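Sandari Solar Park – Questions from Subscribers
Last updated: 2020-04-19

On this page we collected the questions which small businesses and households send to us most often. If your question is missing, please write to the subscriber desk and Nasrin Kermani or one of her colleagues will answer you.

GENERAL

What is Sandari?
Sandari is a shared solar park, built and operated by Jarkeck on the former gravel pit near Plidska. It has 2236 panels on 37 acres of land. Subscribers do not own the panels. They subscribe to a share of the electricity which the park produces, and the value of this share appears as a credit on their usual electric bill.

Does the electricity from the park come directly to my building?
No. The park delivers to the local grid, and you take your power from the same grid as before. The subscription is an accounting arrangement between you, Jarkeck and your utility. Your lights will not go off when a cloud is over Plidska, and they will also not stay on during an outage in your street.

Do I need to install something?
No. There is no equipment at your address and no visit by a technician. Your present meter stays.

Who can subscribe?
Every household or business that has an electric account in the same utility territory as the park. Tenants are welcome. If your landlord pays for the electricity and includes it in the rent, the landlord must be the subscriber.

SHARES AND BILLING

How large should my share be?
We look at your last 12 bills and propose a share that covers most of your yearly use, but never more than all of it. Credits that are larger than your use cannot be paid out in cash. For a business which was opened recently we make an estimate, and we correct it after the first summer.

Why do I receive two bills?
The utility sends you its normal bill, already reduced by the solar credit. Jarkeck sends you a separate bill for the subscription. We know that many subscribers would prefer one single bill. We have asked the utility for this and at the moment it is not offered.

My credit in winter was very small. Is this a mistake?
Most probably not. The days are short and the panels produce much less. The subscription bill is also smaller in these months, as you pay only for what was credited. The best month of the park is normally July.

How is the price set?
You pay a fixed percentage of the credit value. The percentage is written on the first page of your agreement, and it does not change during the term. The value of the credit itself can change when the utility changes its rates – this part is not in our hands.

When will I see the first credit?
Please expect to wait for one or two billing periods after your agreement is confirmed. The utility must first enter your account number in its list. If you see nothing on the third bill, send us a copy of it.

THE AGREEMENT

How long is the term?
24 months. After this the agreement continues from month to month until one side ends it.

Can I leave earlier?
Yes, with written notice. If you move inside the same utility territory, you can take the share with you to the new address. If you close your business, we only need a short letter and the final electric bill. There is no exit fee for households. For businesses the fee is described in section 4 of the agreement, and we advise you to read this section before signing.

Can I transfer my share to another person?
You can, if the other person has an account with the same utility. Both persons sign the transfer form. Please allow one full billing period for the change.

What happens if the park is sold?
Your agreement goes to the new owner with the same conditions. We must inform you in writing before the sale is completed.

CLAIMS ABOUT RENEWABLE ENERGY

May my company say that it runs on solar power?
This is the question where we ask you to be careful. The renewable energy certificates from Sandari are sold separately, to the packaging manufacturer Hnatiuk, under a long contract. The company that holds the certificates is the one that may claim the use of renewable electricity. As a subscriber you may say that you support a local solar park, or that you subscribe to a share in one. You should not write "100% solar powered" on your door or your website.

Can I buy the certificates too?
Not from Sandari at present. If you need them for your yearly sustainability report, Špela Mujić can explain which other possibilities exist. She will need to know your yearly use in kilowatt-hours and the reporting standard which your company follows.

Do you provide figures on avoided emissions?
We send each subscriber a yearly statement with the kilowatt-hours of the share. We do not convert them into tons of carbon dioxide. The result depends very much on the method, and the certificates belong to somebody else.

VISITS AND CONTACT

Can we visit the park?
Groups can visit between spring and fall. Please bring closed shoes, as the ground is still gravel in many places. Uliana Bilyk arranges the dates. Schools have priority in the last weeks before the summer vacation.

Are there animals on the land?
Yes, sheep from a neighboring farm keep the grass short. Dogs must stay outside the fence, also if they are on a leash.
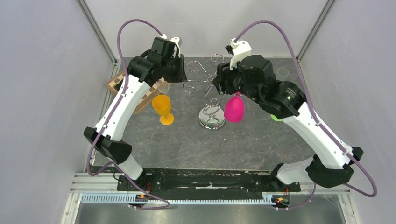
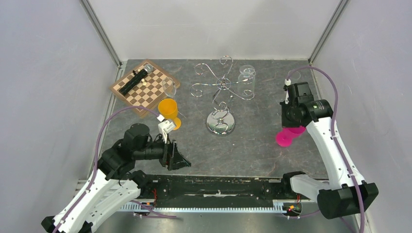
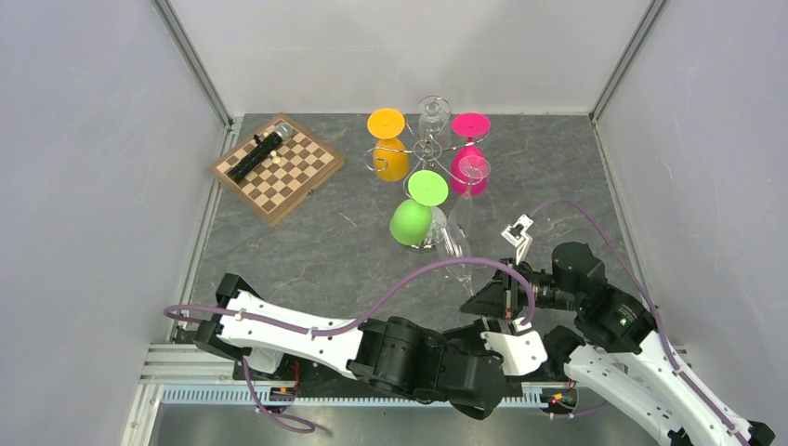
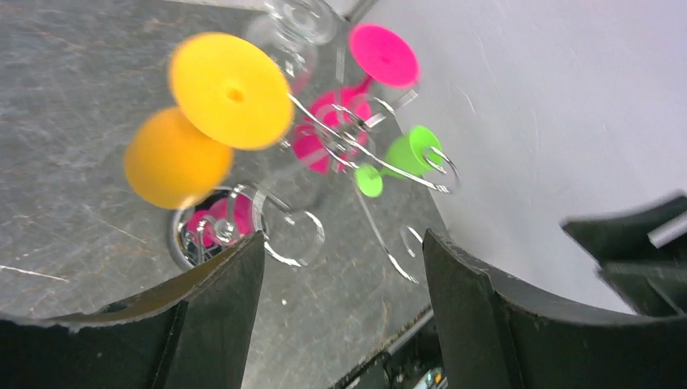 Photos: Rostyslav Stelmakh

I want to make a complaint. Where do I send it?
Please write first to the subscriber desk, with your account number and a copy of the bill in question. You will get a written answer. If you do not agree with the answer, you can ask that Marthinus Mabuza, who is responsible for subscriber relations, looks at the case again. You can also contact the public utility commission at any moment, and you do not need our permission for it.

In which languages can I receive the agreement?
The agreement is in English and Spanish. Only the English version is signed.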